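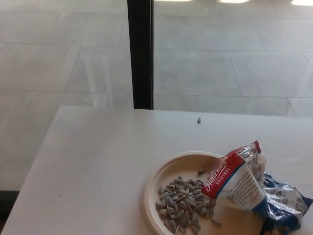

3.2. Pérdidas durante el almacenamiento doméstico

El consumo de semillas con cáscara como aperitivo ha recibido poca atención en los estudios sobre conservación, centrados sobre todo en el grano destinado a la extracción de aceite. En trabajos previos sobre la variedad Varma (Fodor, 2019) se observó que la cáscara retrasa el enranciamiento, pero las muestras procedían de silos y no de hogares. En el presente estudio se pidió a los participantes que guardasen las pipas de girasol en su envase habitual y que, antes de cada cata, las sirviesen amontonadas en un plato desechable, con la cáscara rayada intacta, como en la Figura 4. Las semillas peladas o abiertas se descartaron antes del análisis.

Figura 4. Pipas de girasol con cáscara servidas en un plato.

Se repartieron lotes de 600 g entre los hogares de Brollum y de Tuddale – dos localidades con inviernos parecidos, pero con una humedad ambiental muy distinta en agosto. De cada lote se reservaron 200 g como control, en recipiente hermético y a oscuras. El índice de peróxidos se determinó por valoración yodométrica, con 2 réplicas por muestra.

Las diferencias entre localidades fueron pequeñas en los envases cerrados. En las bolsas abiertas, en cambio, el índice llegó a ser hasta 2 veces superior al del control, y los catadores señalaron un sabor amargo persistente. El efecto del tueste se trata en el apartado 3.3, junto con los resultados de los lotes suministrados por Vultmont.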